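Start | Fragen | Wohnen & Werken | Haushalt | Garten | Anmelden

Diese Seite verwendet Cookies. Mit der weiteren Nutzung erklären Sie sich damit einverstanden.

Weißer Tisch an der Wand: Bälle rollen weg, und wie räumt man so eine Fläche sinnvoll auf?

schraegstrich
02.09.2019

Hallo zusammen,

ich habe ein Problem, über das man auf Partys besser nicht spricht. Wir haben hier in Didonholm einen Arbeitstisch, weiß, glatt, über 700 Euro teuer, Modell Ansari, also ein Möbelstück, von dem man eine gewisse Haltung erwarten darf. Die Haltung hat er auch, nur leider keine waagerechte. Legt man einen Ball darauf, überlegt der kurz und geht dann.

Auf dem Tisch landet der ganze Kleinkram, den sonst keiner haben will: Bälle, Klötzchen, Deckel, Dinge ohne erkennbaren Beruf. Das alles soll am Ende des Tages in den blauen Kunststoffbehälter, damit man den Tisch abwischen kann. In der Praxis wandert der Behälter selbst den halben Tag über die Platte, weil er immer dort steht, wo gerade jemand anderes etwas vorhat. Mal hinten, mal vorn, mal schräg in der Ecke. Ich habe ihn auch schon mit etwas Kreppband markiert (den Platz, nicht den Behälter). Das Kreppband war nach einer Woche weg. Seitdem gilt Gewohnheitsrecht. 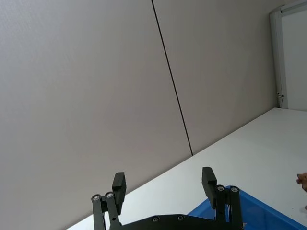 Tisch vor der hellgrauen Wand, unten rechts der blaue Behälter

Die Platte ist 200 cm lang und steht mit der Rückseite an einer Wandverkleidung, diese großen glatten Platten von Zinden. Auf die Länge habe ich 5 mm Gefälle gemessen, und zwar mit einer Wasserwaage, der ich inzwischen auch nicht mehr alles glaube. Anschrauben möchte ich den Tisch nicht gern, schon gar nicht in der Nähe der Fuge zwischen den Platten. Die Verkleidung gehört dem Vermieter, und der hat ein Gedächtnis für Löcher.

Meine Fragen also:

Wie bekomme ich den Tisch gerade, ohne dass er hinterher auf drei gefalteten Bierdeckeln steht wie im Wirtshaus?

Wo stellt man so einen Behälter hin, damit er dort bleibt und damit man von vorn und von der Seite hineinkommt?

Und kriegt man die weiße Platte wieder richtig sauber, wenn regelmäßig Kunststoff darübergeschoben wird? Es gibt so einen leichten Schleier, den man nur bei Licht von der Seite sieht. Wir haben abends leider Licht von der Seite.

Danke und Gruß aus der Schieflage

moebelgleiter_77

Stellfüße.

Im Ernst: Dreh mal an den Füßen. Fast jeder Tisch in der Preisklasse hat unten verstellbare Füße, man sieht sie nur nicht, wenn man davorsteht, und wer kriecht schon freiwillig unter einen Tisch. Wenn es ein Gewinde gibt, dann das tiefe Ende hochdrehen, bis die Wasserwaage Ruhe gibt. Vorher Wasserwaage prüfen: auflegen, ablesen, um 180 Grad umdrehen, an derselben Stelle wieder ablesen. Zeigt sie zweimal dasselbe, ist sie unschuldig. Zeigt sie zweimal etwas anderes, hast du womöglich gar kein Problem mit dem Tisch und kannst dir das Kriechen sparen.

Zur Wand hin würde ich übrigens einen Fingerbreit Luft lassen. Ein Tisch, der hinten anliegt, scheuert bei jedem Abwischen an der Verkleidung, und das hat der Vermieter dann auch im Gedächtnis.

Behälter: einfach eine Antirutschmatte drunter, fertig. Schleier: keine Ahnung, bei uns liegt immer eine Tischdecke drauf.

klausel_b

Ich verstehe die Frage nicht ganz. Warum kauft man runde Sachen, wenn der Tisch schief ist? Wir haben seit Jahren nur noch eckiges Zeug und keinerlei Beschwerden. Der Tisch kippelt bei uns auch, aber es fällt niemandem auf.

Sonst mal beim Händler reklamieren. Meiner hat nach vier Mails geantwortet und mir einen Gutschein für Kissen geschickt.

schraegstrich

Danke schon mal, auch für die Kissen.

Zwischenstand: Ich war unter dem Tisch. Es gibt Stellfüße. Sie waren alle ganz eingedreht, bis auf einen, der ungefähr so weit draußen war, wie es jemand macht, der beim Aufbau dringend wegmusste. Ich äußere hier keinen Verdacht, ich war beim Aufbau allein. Die Wasserwaage hat den Umdrehtest bestanden, was mich fast ein wenig enttäuscht hat. Ich hatte mich schon auf eine Entschuldigung beim Tisch vorbereitet.

Zwei von den Füßen lassen sich von Hand drehen, die anderen nur mit Zange und schlechter Laune. Auf halber Strecke habe ich aufgegeben und erst mal das Thema Behälter vorgezogen, da kann man im Stehen arbeiten.

Die Matte darunter funktioniert so weit. Was mir noch nicht einleuchtet, ist die Höhe. Der Behälter ist rechteckig und eigentlich groß genug, aber alles, was federt, hat eine eigene Meinung dazu. Lässt man einen Ball aus zu großer Höhe hineinfallen, hüpft er gern gleich wieder heraus und nimmt den kürzesten Weg zur Tischkante. Bei den flauschigen ist es besser, die bremsen sich selbst, und der blaue macht mit Abstand den wenigsten Ärger. Er hat bloß die Eigenart, dass man ihn zwischen lauter blauem Kunststoff nicht wiederfindet, wenn man ihn sucht. Wer auch immer sich diese Farbkombination ausgedacht hat, wohnt leider hier.

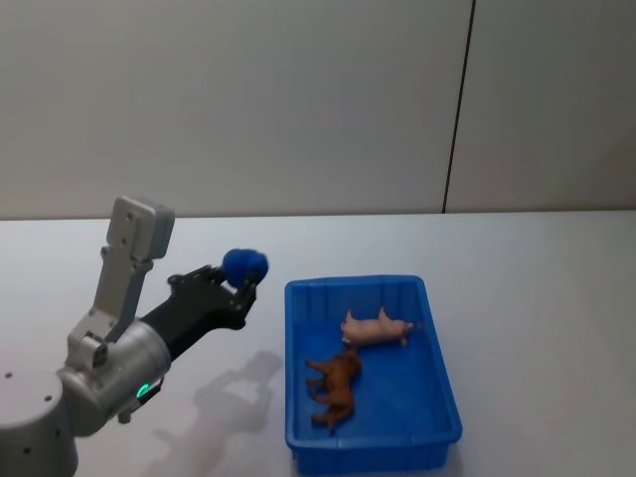

wischundweg

Nimm einen Behälter in einer anderen Farbe für die blauen Sachen, dann hat sich das mit der Sucherei. Klingt banal, hat bei uns aber mehr gebracht als sämtliche Etiketten. Und leg den Boden aus. Ein Stück Filz oder ein altes Geschirrtuch, passend gefaltet, schluckt den Aufprall, und es klappert nicht mehr so. Filz kann man mit doppelseitigem Klebeband festmachen, das Tuch lege ich lose rein und wasche es mit, wenn ich daran denke. Also nicht oft.

Jetzt der Reihe nach, weil ich beruflich viel mit solchen weißen Platten zu tun habe und mich das Thema seltsamerweise immer noch interessiert.

Zum Ausrichten: Mach den Tisch vorher leer und häng das Gewicht aus den Füßen. Am besten hebt eine zweite Person das Ende einen Zentimeter an, dann drehen sich auch die widerspenstigen Füße meistens von Hand. Die Zange brauchst du nur, solange der Tisch auf dem Gewinde steht. Erst die lange Richtung einstellen, danach die kurze, danach noch einmal die lange, die hat sich in der Zwischenzeit nämlich wieder verändert. Zum Schluss an allen Ecken kurz drücken. Wenn eine nachgibt, diesen Fuß eine Vierteldrehung raus und noch mal drücken. Ganz perfekt muss es nicht werden. Einen leichten Rest Gefälle kannst du sogar brauchen, dann aber nach hinten zur Wand, damit die Ausreißer dort liegen bleiben und man nicht unter dem Heizkörper nach ihnen fischen muss. Bei der Luft zur Wand wäre ich in deinem Fall deshalb anderer Ansicht als weiter oben. Entweder so schmal, dass nichts durchpasst, oder eine Leiste aus Schaumstoff dazwischenklemmen. Die hält ohne Schrauben, schont die Verkleidung und lässt sich beim Auszug spurlos verleugnen.

Zum Stellplatz: Schau eine Weile zu, von welcher Seite die Leute tatsächlich an den Tisch gehen. Der Behälter gehört eine Unterarmlänge von der Vorderkante weg und auf die Seite, auf der am wenigsten gearbeitet wird. Steht er zu weit hinten, wird aus der Entfernung geworfen. Steht er direkt vorn an der Kante, wird er mit der Hüfte abgeräumt, das passiert jedem genau einmal pro Woche. Lange Seite parallel zur Tischkante, dann kommt man auch von der Seite gut hinein. Das Kreppband würde ich durch zwei kleine transparente Klebepuffer ersetzen, an die der Behälter anstößt. Die sieht kaum jemand, und was keiner sieht, das zieht auch keiner gelangweilt ab.

Zum Schleier: Wahrscheinlich ist das gar kein Kratzer, sondern Abrieb plus Reste vom Putzmittel. Lauwarmes Wasser, ein Tropfen Spülmittel, Mikrofasertuch, danach mit klarem Wasser nachwischen und sofort trocken reiben. Das Nachwischen lassen fast alle weg. Wenn noch etwas bleibt, an einer unauffälligen Stelle einen Schmutzradierer probieren, mit sehr wenig Druck und viel Geduld. Der nimmt bei glänzenden Flächen den Glanz gleich mit, also vorsichtig, sonst hast du statt eines Schleiers einen sehr sauberen matten Fleck, und der verschwindet dann bei keinem Licht mehr. Scheuermilch nie. Auch nicht nur ein bisschen.

Und unter den Behälter keine billige schwarze Gummimatte auf eine weiße Platte legen! Manche davon geben mit der Zeit Weichmacher ab und hinterlassen einen gelben Rand, den bekommst du mit nichts mehr weg. Silikon oder Kork geht. Wir haben in der Werkstatt in Drornholm so einen Rand, exakt rechteckig, sehr gerade. Besucher halten ihn für Absicht.

schraegstrich

Vielen Dank, das war deutlich mehr Hilfe, als mein Tisch verdient hat. Angehoben, gedreht, gedrückt, nachgedreht. In der langen Richtung steht die Blase jetzt in der Mitte, in der kurzen minimal nach hinten, wie empfohlen. Die Schaumstoffleiste hole ich morgen. Die Matte unter dem Behälter war übrigens schwarz, aus Gummi und sehr günstig. Sie liegt jetzt im Kofferraum und darf dort weichmachen.

Beim Schleier bin ich mit Nachwischen und Trockenreiben auf der linken Hälfte durch. Rechts mache ich es am Wochenende, vorläufig kann man schön vergleichen.

moebelgleiter_77

Sag ich doch, Stellfüße.

Zurück nach oben | Kontakt | Nutzungsbedingungen | Impressum | © 2019 Alle Rechte vorbehalten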